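Notes from the regulation working group, March 28, 2026. Started late, room double booked. Typed as we went so sorry for gaps.

**Present:** nine in the room, four on the line, one dropped off after item 3 and came back for the vote.

**Last minutes:** agreed, one fix. Para 6 said "platforms must" and should of said "platforms should". Changed.

## 1. App store fees

Draft reply to the consultation went round on Thursday. Most had read it. Main points as before: small developers pay the same cut as the giants, no proper way to appeal, and the rules change with two weeks' warning or less.

Plindum want a harder line on outside payment links. Kototis happy with the draft wording, worried that a harder line gets the whole reply ignored. Long back and forth. Settled on keeping the draft text and adding one short paragraph on links, Plindum to write it, 150 words max.

Survey results are in. 2377 forms sent out, 439 came back filled in. Low, but better than last time. Lillon asked whether the raw answers could go in as an annex. Not with firm names on, people were told it was private. Totals only.

**Action:** Plindum, paragraph on payment links, by Wednesday.
**Action:** secretary to take names off the survey tables.

## 2. Data transfer between services

Jaramillo gave a short update from the technical subgroup. Export works on most of the big services now, import is the problem. You can get your stuff out but nowhere will take it in properly. Photos fine, contacts mostly fine, messages a mess.

Subgroup would like the law to name a common format. Others against, formats date quickly and the text will be with us for ten years or more. Possible middle way: law says a common format must exist, regulator keeps the list and updates it.

Kototis asked who pays for the regulator to do that. No answer today. Goes on the list for the September session. 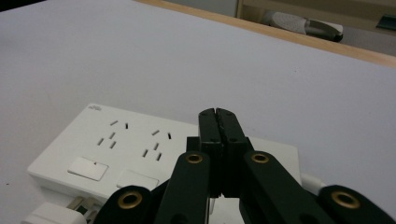
**Does the transfer duty cover small firms as well as the big platforms?**

As drafted, only services above the user threshold have to offer it. Smaller ones can join in if they want, and they get the same protection if they do.

Point raised that the threshold is counted per country and a firm could sit just under it in several places at once. Jaramillo to check the wording in clause 35 and clause 36, they don't seem to match. One says "active users", the other "registered users". Big difference.

**Action:** Jaramillo, note on clauses 35 and 36, one page, before the next meeting.

## 3. Digital services tax

Quick item, ran out of time. Position unchanged: we don't take a view on the rate, we do want the same rules on what counts as a sale. Lillon said members with customers in several countries are filling in different forms for the same income and it's costing them days. Would help to have real cases, two or three, no names needed.

Some discusion of whether tax is in our remit at all. It is, see terms of reference, section 4. Not going over that again.

**Action:** Lillon to collect cases.

## 4. Public meeting

Hall is provisionaly held. Two speakers asked, one yes, one waiting. Agreed format: short talks, then questions from the floor, written questions taken beforehand as well. Plindum offered to do the sound and the live stream.

Kototis asked for one of the large platforms to be invited. Split on this. Vote: seven for, four against, three did not vote. Invitation goes out, on condition they take questions like everyone else.

**Action:** secretary to send invitation and confirm the hall.

## 5. AOB

- Mailing list: old addresses still bouncing. Send corrections to the secretary, not to the list.
- Shared folder is full again. Delete your old drafts please.
- Reply deadline for item 1 is the Friday after next, 5pm. Final text to everyone two days before. No new points after that, typos only.
- Expenses forms for the last trip still missing from three people. You know who you are.

Closed 12.40. Next meeting same place, smaller room, date to be sent round once the hall is confirmed.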